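Konilach Forum > Perception and State Estimation > Gripper width from finger markers: jumps when both jaws are loaded

Thread status: open
Tags: fiducials, fisheye, gripper width, replay

tarn_offset
We record demonstrations with a hand-held gripper and a wrist fisheye. Jaw opening comes from one fiducial marker on each finger plate. The Konilach extractor detects both markers, solves for pose, and writes the distance between them as the width channel. With empty fingers the channel is clean. With an object between the jaws it steps by 3 to 4 mm between adjacent frames, then steps back. The policy learns the steps and the arm chatters on replay.

Intrinsics were redone in May with the fisheye model. Extractor settings are default. What do people do about this?

plinth7
Post the reprojection error per marker. If one marker is stable and the other is not, it is a detection problem. If both move together, it is the pose solver.

tarn_offset
Left is stable. Right moves. Reprojection error on the right is low in both states, so the number does not flag anything.

plinth7
Low error in both states is planar pose ambiguity. A small square marker seen near the border of a fisheye has two solutions that fit almost equally well, and the solver picks whichever wins by a fraction of a pixel. Print both candidates and their errors. You will see the winner alternate.

quietbus
Or a corner is being refined onto the wrong edge. We had the same symptom on the Wedberg rig. The subpixel window was larger than the white margin of the marker, so corners were pulled toward the nearest strong gradient. Cut the window size before touching the solver.

plinth7
A corner pulled that way would show up in the error.

quietbus
Not if all four are pulled by a similar amount. You get a slightly larger square with a good fit and a wrong depth.

tarn_offset
Tried both on one session of 2,296 frames. Printing candidates: the winner alternates on the right marker exactly where the steps are. Reducing the window changed the mean width slightly and left the steps in place. So plinth7 is right for this data.

quietbus
Fair enough. I would still keep the smaller window.

lowpass_only
You are solving a six-degree problem to get one number. The plates slide on a fixed line relative to the camera. Fit that line once from an open-close sweep, then project each marker center onto it. The center hardly moves when the pose flips. No pose solve at all in the width path.

plinth7
That assumes the fingers do not flex. On ours they do. Under load the plate yaws and the center leaves the line.

lowpass_only
It leaves the line perpendicular to travel. Projection discards most of that.

plinth7
Most, with soft fingers. Not when the camera mount also shifts. Murín ships a mount with one screw and we measured drift within a single session.

lowpass_only
Then fit the line at the start of every session. The sweep is short. If the mount moves mid-session, the camera pose is wrong too, and width is the smaller problem.

erska_user
The Erska branch of the extractor has this as width_mode: rail. It expects a calibration clip in the same folder as the session and refuses to run without one. It does not handle a missing marker. If one side is lost it assumes symmetric travel and mirrors the other side, which is only correct if your fingers are coupled. Check before enabling.

tarn_offset
Ours are coupled by a rack. Ran rail mode with a 300-frame sweep as calibration. Steps are gone. There is a small constant offset against calipers, which I subtract in the config.

plinth7
Check the offset at two openings. If it is a scale error, a constant will hide it at one end and double it at the other.

tarn_offset
Good point. It is mostly scale. Replaced the subtraction with a two-point fit, and replay no longer chatters. I also added a median filter over three frames ahead of the export.

quietbus
The filter delays the close event by a frame. If your action chunks are aligned on the close event, shift the labels to match.

plinth7
A centered median has no delay offline. It only matters if the same filter runs live on the robot.

quietbus
It usually does, when people share the code.

tarn_offset
Offline only here. I will leave the thread open until the Friday batch has been through the new path. 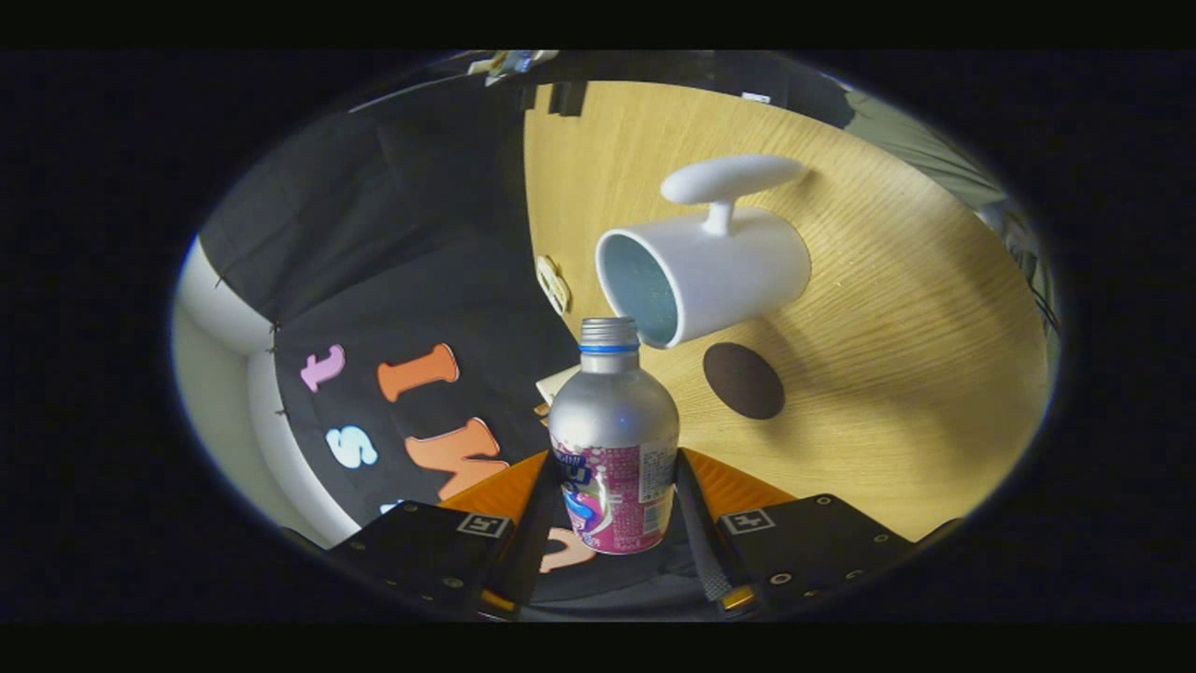
Is a separate rail calibration needed for every gripper of the same model?
Each gripper needs its own sweep, as the camera seats a little differently on every unit. Repeat it whenever the camera or a finger plate has been removed, and store the clip with the sessions it applies to.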